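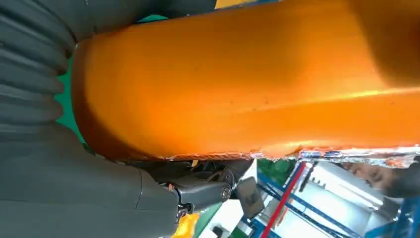
Setting Contact Limits for Two-Handed Bottle Tasks

Applies to: Manolakis control package, tabletop profiles

This page explains how to set the contact limits used when a hand presses on or grasps a bottle lying on its side. Operators should complete the joint calibration procedure before they begin.

1. Open the profile editor and load the tabletop profile. Confirm that the control loop is set to 451 Hz.

2. Set the table height in the world model. Measure from the floor to the work surface, and do not reuse a value from another station.

3. Enter a starting contact limit of 21 newtons for each hand. The left and right values are stored separately.
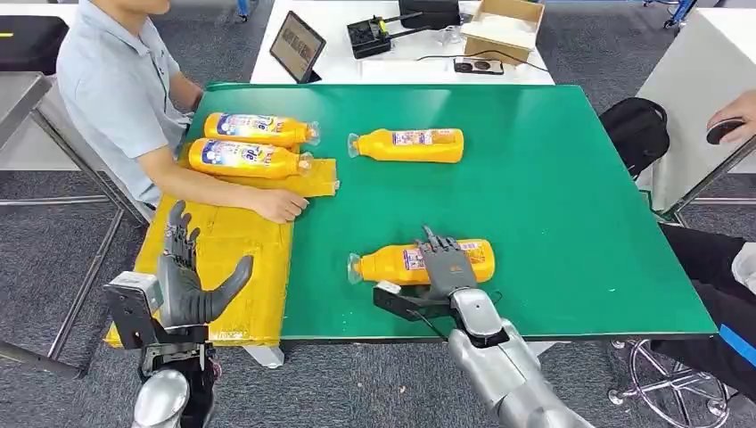 Drirnport, June

4. Lower the hand onto one bottle until the fingers rest on its body, as the right hand does at the green table. Keep the other hand raised and clear of the surface.

5. Record the reported contact force for 50 control cycles. If the trace shows repeated spikes, reduce the approach speed and record again.

6. Mark any area where a person's hand may rest as a keep-out zone. The planner will reject paths that enter it.

7. Save the profile under a new name and run the replay check. A profile that fails with code 54 has no table height and must be returned to step 2.

Completed profiles are submitted to the Wukthorpe software office. Stations at Jumanthorpe should use the shared folder until their accounts are moved.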